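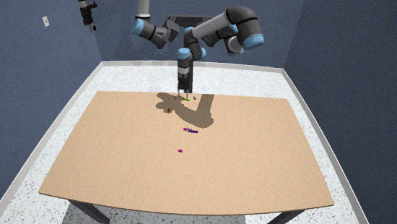

Filed under: Site Visits > Motion Software

Print this page | E-mail this page

Genness opened its Jilville lab to visitors on Jan 21, 2019. The morning covered the planning stack for a two-arm cell, run entirely in simulation. Textures and lighting are changed between episodes so the detector does not learn one tabletop.

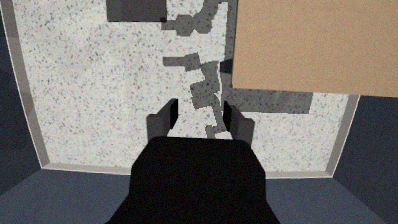

The planner, Marchand, samples 40 grasp candidates per target and drops those whose finger paths cross a neighboring part. What remains is ranked by wrist travel. A replan takes 14 ms on the lab's desktop machine.

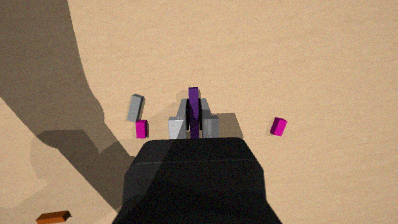 Long, narrow blocks are the harder case. The pose estimate is good along the short side and poor along the length, so the controller closes at reduced speed and corrects yaw from finger position error. Cast shadows still cost detections, and a fix is due in February. 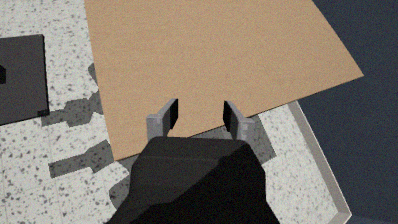 Does the planner need a full model of every part?
Only the outer dimensions are required; Marchand fits a box to each detection and plans against that.

Logs go to Vurkasar, the replay tool, which steps both arms through an episode at the control rate. The build we saw was number 37.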